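How Does a Space Capsule Come Home?

by Ludmila Jelínek, for the Clernel kids' pages

Going up gets all the attention. Fire, noise, countdown, people yelling. But coming back down? Way trickier than it looks. So let's do that one. Quick, before lunch.

Word to know first: capsule. The part of a spaceship where the people sit. Kind of shaped like a gumdrop. Fat end down. 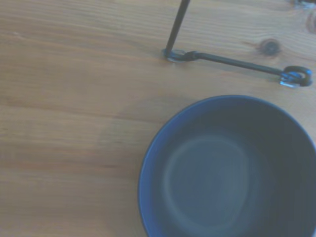
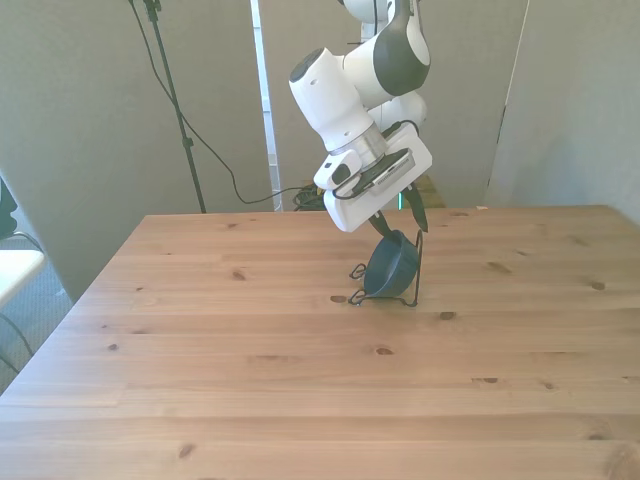
First problem: going too fast.

A ship in orbit is zooming around Earth at thousands of miles an hour. Much faster than a jet. It stays up there because it's moving sideways so fast that it keeps falling AROUND the Earth and missing. Weird, right? Read that again if you need to. I had to the first time.

To come home, the ship has to slow down just a bit. It turns so its engines point the way it's traveling. Then it fires them. Push forward, slow down. Now it can't keep missing the Earth. Down it comes.

This has a name. Deorbit burn. "De" like in "defrost." Getting out of orbit.

Second problem: heat. Lots and lots of heat.

Space has almost no air. Earth has plenty. So the capsule comes slamming into the air and the air can't get out of the way fast enough. It gets squashed in front of the capsule. And when you squash air really hard and really fast, it gets hot.

Try this. Pump up a bike tire and then feel the end of the pump. Warm! Partly from rubbing, but partly from squashed air. Now imagine that but thousands of degrees.

Lots of people think the heat is all from rubbing. Nope. Mostly squashing.

So how come the crew doesn't cook? The heat shield. It's a thick layer on the fat end of the capsule. Many heat shields are made to burn away on purpose, little by little, and the burned bits carry the heat off with them. Big word for that: ablation. Say it ab-LAY-shun. Good one for spelling bees.

And the gumdrop shape? That helps to. A pointy nose would let the hot air sit right up against the ship. A wide, blunt bottom pushes the hottest air out in front, like a cushion. Engineers in the 1950s worked that out and plenty of people were surprised.

The quiet part

For a few minutes the air around the capsule is so hot it turns into plasma. Plasma is a glowing kind of gas, and it can block radio signals. So the crew may not be able to talk to the ground. Everybody just waits. Long few minutes!

Inside, it feels heavy. The crew gets pushed into their seats hard. If you felt four times heavier than normal, lifting your arm would be a real job. That's why they lie on their backs. Easier on the body.

Third problem: still too fast

The air slows the capsule down a whole lot. But not enough for a nice landing. So, parachutes!

Not all at once though. Small ones go first. They're called drogues (rhymes with rogues). They steady the capsule and slow it some more. Then the big ones come out. If you opened the big ones first they could rip. Even the big ones open a little at a time, held partway shut by a cord that gets cut. Clever.

Then, bump. Or splash. Some capsules land in the ocean and a boat comes to get them. Some land on dry ground and fire small rockets right at the end to make the bump softer.

Try it at home

You need:
a plastic bag
string
tape
a small toy that won't break

Cut a big square from the bag. Ask a grownup for help with the scissors. Tape a string to each corner. Tie all four ends to the toy. Drop it from as high as you can reach, standing on the floor please. Then make a smaller square and do it agian. Which one falls slower? Try a tiny hole in the middle too. Does it swing less?

Never put the bag near your face. Throw the scraps away when you're done.

Questions you sent in

Can the capsule fly again? Some can, yes. They get cleaned up and checked and often get a new heat shield.

Do astronauts feel sick when they land? Sometimes! Their ears and brains got used to floating. Walking feels wobbly. Mostly passes in a few days.

What if one parachute doesn't open? Many capsules have a spare built in. A capsule with four can usually land safely on three.

Is it loud? Astronauts say yes. Bangs when the parachutes go. One of them compared it to a car crash, but in a fun way.

Got more? Send them to Viera Bartoš at the kids' desk by Friday. Drawings of your parachute are good too. Next month, space toilets. Yes, really.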